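Ticket 3203: Pushing policy stops short of the block after the rod tool was changed
Project: Siriwan (planar pushing from language instructions)
Opened by: Thitima Suwannarat
Assigned to: Nipon Klinhom
Priority: Normal
Status: Waiting for confirmation

Thitima Suwannarat wrote:
Dear all, I have a problem with the evaluation of the new checkpoint. The instruction is of the type "push the red star to the green star". The arm moves to the correct block, then it slows down and makes very small motions beside it, without contact. After the time limit the episode is counted as failed. The previous checkpoint had this behavior only rarely. The training set is the same 485 demonstrations, and I did not change the action scale.

I attach the log of 17 episodes. In 8 of them the arm stopped before the first contact. I would like to know if this is a problem of the model or of the setup, because the result goes into our comparison table with Wunitz.

Nipon Klinhom wrote:
Thank you for the log. Please tell me three things. Was the rod tool removed since the demonstrations were recorded? Is the tool offset in the Utico config the same as before? Does it also happen when you replay a recorded demonstration in open loop?

Thitima Suwannarat wrote:
1. Yes, Kamol changed the rod in June. The old one was bent a little.
2. The offset is the old value. I did not know that it must be updated.
3. I replayed one demonstration now. The rod passes beside the block and does not touch it. So it seems the model is not the only suspect.

Kamol Tanasarn wrote:
Sorry, this is my part. I measured the length of the new rod and wrote it in the notebook, but I measured only the length. I did not check if the tip is on the axis of the flange. I will do the tip calibration again with the usual four poses.

Kamol Tanasarn wrote, 20th September:
Calibration is done. The tip was shifted sideways from the value in the config, mainly in y. The height was correct. I saved the new offset under a new name, so please do not overwrite the old file. We need it to read the June data correctly.

Nipon Klinhom wrote:
Good. Before you start the policy again, please do the static check. Put the blocks on the board, send the rod to a point just left of the red star, a little above the wood, and compare the position with the one from the block tracker. Keep the other blocks away from the path, so that a wrong offset does not push anything.

Thitima Suwannarat wrote:
I did the static check with the red star near the center and most of the other blocks in a column at the right side of the board. 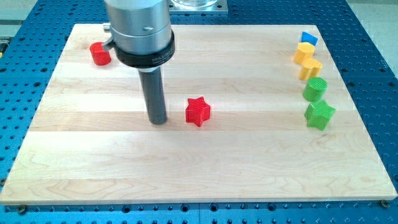 The commanded point and the tracker now agree within the tolerance that we use in Gultora. I repeated it with the star turned by a small angle and the result was the same. After this I replayed the same demonstration as before, and the rod makes contact with the block.

One question remains. Must I train again, or is it enough to evaluate the same checkpoint with the new offset?

Nipon Klinhom wrote:
It is enough to evaluate again. The demonstrations were recorded with the old rod and a correct offset, so the tip positions in the data are good. Please use the same start positions and the same seeds, and mark the first evaluation as invalid in the table. Do not delete it.

Thitima Suwannarat wrote:
Understood. I marked it as invalid and started the new evaluation. I leave the ticket open until it is finished and I have compared the logs.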